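Wunero kitchen sim pack - worth paying for?

Forum: Simulation and Training > Kits and Asset Packs
14 replies

gantry_left
I've had the Wunero kitchen pack for a month now and I'm coming up on the end of the trial seat, so I have to decide whether the lab pays for the full license. We use it for pick and place around a sink. I searched here and only found old posts about the Vurkau scenes, so I'm starting a new thread. Has anyone used Wunero for more than a demo?

torquewrench88
We have it. Setup took me an afternoon, most of that spent on drivers. The arm model loads clean and the joint limits were right for us. Documentation is thin. Build 1924 fixed a crash when you reset the scene with the water on, so make sure you're on that or newer.

gantry_left
I'm on 1924. No crash so far.

pdl_mesa
What do you need the water for? If you're training on it, don't. It's decoration in every pack I've tried, this one included. You pay for a feature that does nothing for the policy.

torquewrench88
It does something. It's a visual distractor in the wrist view and it covers part of the basin. My runs with the tap always off did worse once I turned it on at test time.

pdl_mesa
You can get a distractor by painting a blue stick in the free Afridi scene. I wouldn't pay for that.

sixaxis_sue
Can the OP post what the views look like? The store page only has the marketing shots, and I care more about what the policy gets as input.

gantry_left
Sure. Both are from our sink setup, default lighting, nothing retouched. The first is the gripper's view and the second is from outside the arm.
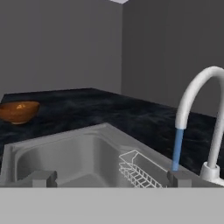
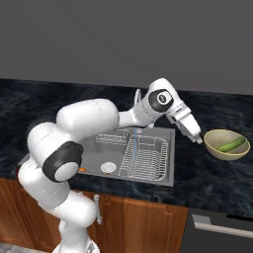 sixaxis_sue
Thanks, that helps a lot. My worry with packs like this is the wrist camera. If the fingers block the object in the last part of the approach, you end up leaning on the outside camera anyway, and then you should be comparing it with Irham, which gives you 4 fixed cameras in the base price. Does Wunero let you move the wrist mount?

gantry_left
Yes, there's an offset in the config file. You can't change it during an episode. I asked support and got an answer in two days - the answer was no, and they didn't say if it was planned.

pdl_mesa
Still looks too clean to me. Plain walls, smooth surfaces, soft light everywhere. A policy trained on that is going to fall over in a real kitchen.

torquewrench88
Depends what you do with it. We randomize wall color and light direction and it's fine as a first stage. I wouldn't train on the default look and go straight to hardware, but I wouldn't do that with Irham either. Their textures are nicer and their contact is worse. Thin wire parts in Irham used to catch the fingers and launch things across the room.

sixaxis_sue
They fixed that in July. I've run plenty of rack tasks in Irham after the update and haven't seen it.

torquewrench88
Good to know, I stopped using it before then.

gantry_left
For numbers, I ran 30 episodes of putting a cucumber in a bowl with our own policy, not theirs. 14 worked. Most of the failures were bad grasps and I blame our policy for those. Physics looked reasonable. The cucumber rolled when I expected it to roll. Reset is slow, though, and it adds up over a long night.

pdl_mesa
Slow reset would be the end of it for me. Afridi resets almost instantly and costs nothing.

torquewrench88
Afridi also has one counter layout and no drawers. If all you need is a table, then sure, use that. Try turning off the shadow rebuild on reset, gantry. It's under render settings and it's on by default. That cut our reset time a lot.

gantry_left
Didn't know about that one. I'll turn it off tonight and rerun the same episodes. If the reset comes down I'll probably ask for one seat and keep Afridi for the table work. Will post the timing when I have it.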